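Frequently Asked Questions: Worksheets, Tables and Snack Time at Home

Curum is a small homework club for children who learn English as a second language. We meet in Vorkcombe in the afternoon, and the families continue at home. Parents write to us with many questions, and most of them are not about grammar. They are about where the paper goes and where the food goes. I collected the answers on this page and I add to it when a new question comes.

Do we need a desk for homework?

No. Most of our families use the table where they also eat. A desk is good if you have the place for it, but a small child often works better near the parent. Please check only that the chair is high enough, so the elbows can rest on the table.

Our table is round. Is it a problem?

It is a little less comfortable for large sheets, because the corners hang over the edge and the paper bends when the child leans on it. Put the sheet more to the middle and let the child sit close. You can also turn the sheet a little, as most children do this anyway when they write.

Which paper do you print on?

The normal office paper. We printed 3,694 sheets last school year, so we cannot use a thick one. If you print again at home, please choose the full size and not "fit two pages on one". The answer boxes become too small for children who are still learning to write inside a line.

The corners of the sheets curl up. What can we do?

Put the sheets under a heavy book for one night. During the work, a ruler on the corner is enough. Please do not iron them. One family did it and the print came off on the cloth.

Can my child eat while doing the worksheet?

We prefer first the snack and then the work, with ten minutes between. But I know how it is at four o'clock when everybody is hungry. If you must do both together, give dry things such as crackers or apple pieces, and keep the drink on another table.

What kind of plate is good for this?

A plate with a raised rim, not too big. The rim keeps the crumbs and the apple pieces inside. Flat plates look nice but everything rolls from them. We have at the club a set of 25 plastic plates from Okard and they still serve us well after many washes. Any similar plate is fine, you do not need to buy the same.

May I put a pan on the table next to the papers?

Only if it is completely cold and the bottom is clean. A hot pan can mark the wood, and it can also burn a child who is looking at the page and not at the pan. Also the bottom of a pan often has a dark ring that you do not see until it is printed on the homework. Use a board or a cork mat under it.

How do I remove a grease spot from a worksheet?

Mostly you cannot. You can put kitchen paper on both sides and press, and it takes away a part of the oil. If the questions can still be read, we accept the sheet. We do not take points for spots.

How do I clean the wooden table after?

Take a soft cloth which is a little damp, then a dry one. For pencil marks, a white eraser works well, if you go softly and in the direction of the wood. For marker I had good results with a drop of dish soap. Do not leave water standing on the wood.
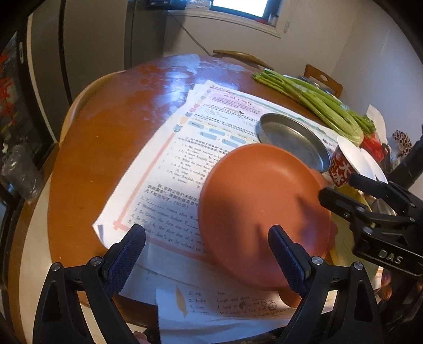 My own rule is that the papers have one half of the table and the dishes have the other. It does not always succeed. When the plate has come over the questions, the child simply skips what is under it, and then we receive a sheet with the last questions empty. So before your child says "finished", please lift everything and look once at the whole page.

My child mixes up the days of the week. Can the kitchen help?

Yes, very much. Write the names of the days on small cards and ask during the meal: which day comes after this one, which comes before, on which days do we go to school. Please tell also that the first day of the week is not the same in every country, because this is a usual mistake in the fill-in sentences.

Should I correct the mistakes before we send the sheet back?

Please don't. We want to see them. You can put a small dot beside the line and talk about it with your child.

Where do we keep the finished sheets?

In a Daneshvar folder if you have the one from the welcome package, otherwise in any folder with a hard back. It holds up to 200 sheets. We look through the folders with the children in December, so please keep everything until then.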